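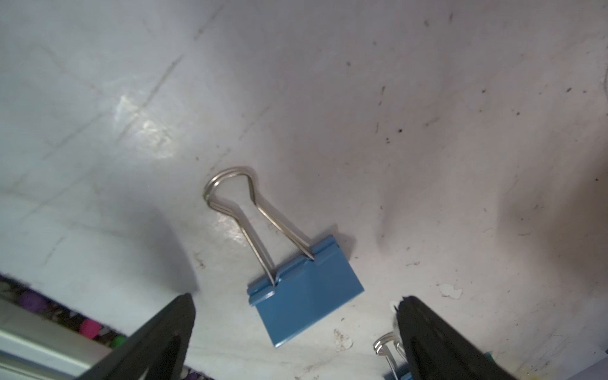
A blue binder clip with its silver handles folded back.

Hotel room tricks I'd never travel without

8 min read

I love a hotel room, even a plain one, and over the years I've picked up a whole bag of little tricks for making one feel like home by bedtime. Most of them cost pennies and some cost nothing at all!

Start with the curtains. They never quite meet in the middle, do they? A clip from your desk drawer pinches the two edges together and you get a properly dark room. If there's a strip of light under the door as well, roll up the spare bath towel and push it along the gap. I did this for a whole week at the Giltmont in April, right opposite the lift, and slept like a baby.

Next, the bathroom. Run the shower hot for a few minutes with the door shut and hang your creased shirt on the back of it. Smooth it down with your hands while it's still a bit damp, then leave it alone until morning. This is brilliant for cotton and wool, less so for linen (linen does what it likes).

For washing smalls, put your things in the basin with a squirt of shampoo, rinse twice, and then do the towel roll - lay the wet things flat on a dry towel, roll the lot up tight and kneel on it. You'd be amazed how much water comes out. Socks done this way before dinner are usually dry by breakfast.

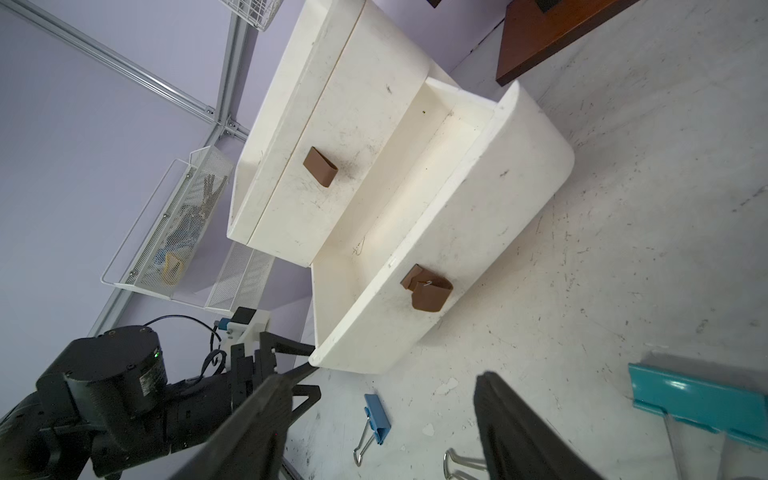
Two drawers, with the lower one pulled open.

Do unpack, even for two nights. I used to live out of the case and spent every morning digging for a vest. Now tops go in one drawer and bottoms in another, and anything that belongs to me and plugs in stays on the desk where I'll see it. Before checking out, open every drawer all the way and leave it open until you've had a good look. I've left a lovely nightie behind in Nestton and I still think about it.

Food is where it gets fun. A mug, a kettle and a sachet of porridge will do you a very decent breakfast. Couscous works too: tip in about 200 g, pour over boiling water until it's just covered, put a saucer on top and wait 7 minutes. Stir in a tin of something nice and there's supper for two. Please don't cook anything in the kettle itself, the next guest wants a cup of tea!
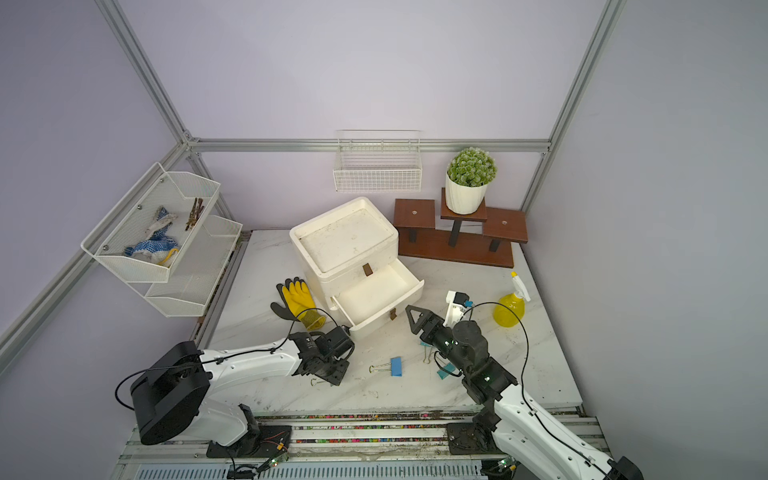 Leftovers keep best in a box with a proper lid, and if the room has a minibar fridge, ask reception before you shift their bottles about, as some of them charge when you lift one out. Ask for an extra pillow and a spare bin bag while you're there. The bin bag is for muddy shoes.

And hang your coat up while it's wet, well away from the heater. It dries in a much better shape.

Comments

Fadi Harb: The towel roll is a winner. I stand on mine in bare feet, works a treat.

trillis_mum: Tried the couscous with tinned chickpeas and a bit of lemon. Kids ate it!

Pat C: A trouser hanger with clips does the curtains as well if you haven't packed anything.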